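Handle With Care, and Other Wishful Thinking

8/31/23

I have become a person who owns fragile stickers. I didn't plan it. One winter you sell a chipped creamer to a stranger in Toston, and before long you have opinions about packing tape and a shelf in the hall that guests have to turn sideways to get past.

The stickers were Imre Bíró's doing. Imre used to sell glassware out of his garage in Bruvesdale, and when he quit in June he passed the leftovers on to me in a grocery bag. They're red and yellow, with a cracked wine glass in the middle and big red Chinese characters across the top, 易碎品, and then, in type you'd need to be fond of someone to read, FRAGILE HANDLE WITH CARE. He bought a lot of 2000 because the price per sticker was wonderful. He used maybe a shoebox of them. I have inherited the rest, along with his belief that they work.
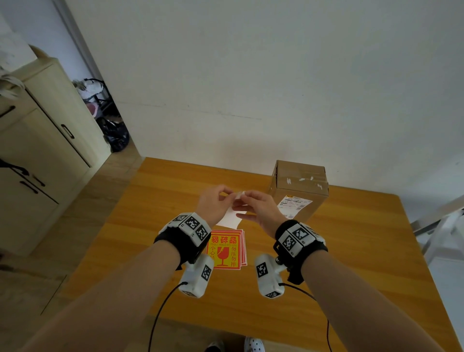

My own belief is weaker. I once mailed a gravy boat to Cisneros with a warning on every face of the carton and it arrived as a kit. The buyer was very decent about it and sent me a photo of the sticker, which was in perfect condition.

Still, I put them on. It's a ritual by now, like knocking on the dining table, where all of this happens because I've never had a proper desk. First you have to get the backing off. It's a slick white paper that holds on at every corner, and I bite my nails, so I can stand there a good while pinching at it and muttering. When it does let go it curls, and then it wants to be attached to you personally. I find strips of it on my socks at bedtime.

Then comes placement, and Imre has Views. He holds that the sticker goes up high on the front, above the address label, where a tired person will see it before anything else. He also holds that you get one try. I've seen the man line up a sticker like he was hanging a Vermeer. I go for "mostly level" and I never, ever peel one back up to straighten it, having taken the face off a carton that way and had to start over with a new one.
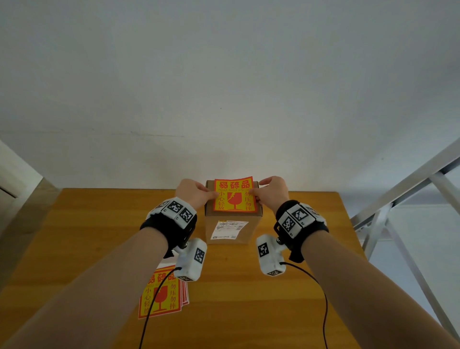

What I've come around to is that the sticker is for me. By the time it goes on, the wrapping is done and the lid is shut and there's no more fussing to be had. I can't check the bubble wrap again. I can only press down the corners and hope somebody in a depot had a nice lunch.

For the record, and mostly so I can stop answering the same email, my routine goes as follows.

1. Wrap the thing, then shake the box. If you hear it, you're not finished.

2. Tape the seams. Shipping label next, flat and readable, no tape glare over the barcodes.

3. Fragile sticker last. Use both palms and lean on it a little, from the middle outward.
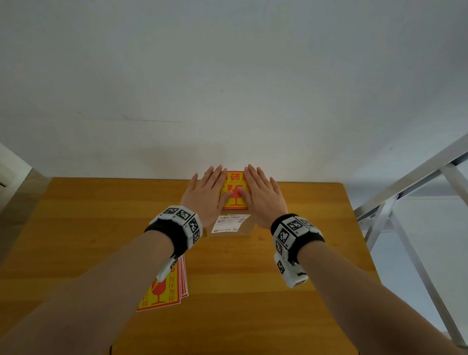 4. Pick up the backing paper now. You won't do it later. I have 40 evenings of evidence.

5. Keep the spare stickers in a stack somewhere within reach of your left hand, face up, and away from the cat.
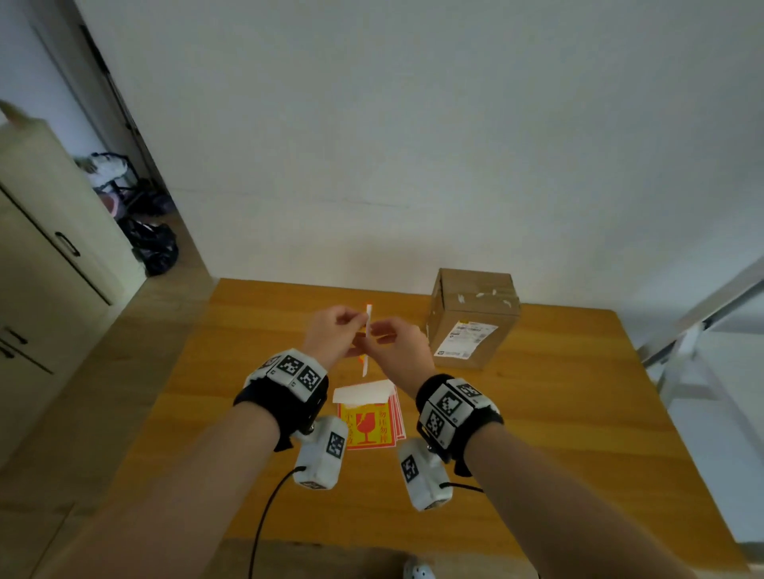 What's going out next

A sugar bowl, two egg cups, and a Dirnora teapot I've been pretending to sell for 6 months. It has a hairline crack I disclosed in the listing and a lid that fits if you turn it just so. Somebody finally bought it, at full price, without one question, and now I'm a bit sore about the whole thing. It's getting two stickers.

We use cookies to improve your experience on this site. By continuing to browse you agree to our use of cookies. Accept | Manage preferences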